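Fabric swap and mending table back in July

The summer fabric swap returns to the Jeltthorpe community hall in July, and the mending table will run beside it again. Doors open at 3 in the afternoon. If you are bringing things to swap, please come in by the side entrance on Ninden Lane and leave your bags with whoever is at the desk. You will get a paper ticket for each bag, and the tickets are what you spend once the tables open.

We are changing how pieces get sorted. Last year everything went out by color, which looked nice but made it hard to find anything useful. This time it will go by what the cloth is good for: shirts and dresses, curtains and covers, quilting scraps, and a table for anything we can't place. Please pin a note to each piece with the length, the width and the fiber if you know it. "Don't know" is fine. A wrong guess causes trouble later, as one member found when she ironed what she had been told was cotton.

Wash everything before you bring it. Musty cloth makes the whole table smell, and we had to turn down three bags last time. Remnants shorter than your forearm should go in the scrap bin and don't earn a ticket. Zippers, buttons, elastic and thread are welcome in a closed bag or jar. We can't take pillows, foam or anything with pins left in it. 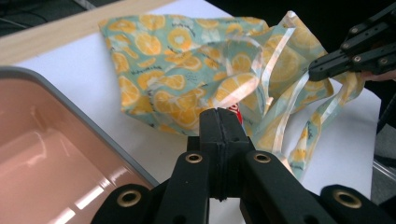 Akua Agbenyega will be at the mending table until 7. She can help with hems, split seams, missing buttons and small holes in knits. She can't do leather, wedding dresses or coat linings in one afternoon, so please don't ask. Bring matching thread if you have it. There is a mixed box at the table, but it runs heavily to navy and beige.

Akua also asked us to pass on a few notes for people who want to try a patch at home. Cut the patch with rounded corners, as square ones catch and lift. Leave a good margin past the worn part, because the cloth right next to a hole is usually thin as well. Baste before you sew, even on a small patch. If the garment is a stretchy knit, use a knit for the patch and don't pull it while you stitch. Press the finished patch from the wrong side with a cloth in between.

The two sewing machines from the Baidoo Room will be set up near the stage. Sign up for a turn at the desk. A turn is 21 minutes, an odd number that came from dividing up the afternoon last year and has stuck. Bring your own bobbin if you can, wound and ready to go. Please don't change the tension dials without asking - one of the machines took most of an evening to put right after the spring session.

Parking behind the Vedeo building is open to us again, but only the row along the fence. The spaces by the loading door have to stay clear.

Anything left over goes to the scrap bin or the school costume cupboard. If you want your own pieces back, write your name on the note and collect them before we close. We could also use a few more folding tables. If you can lend one, put your name on the list by the kitchen door.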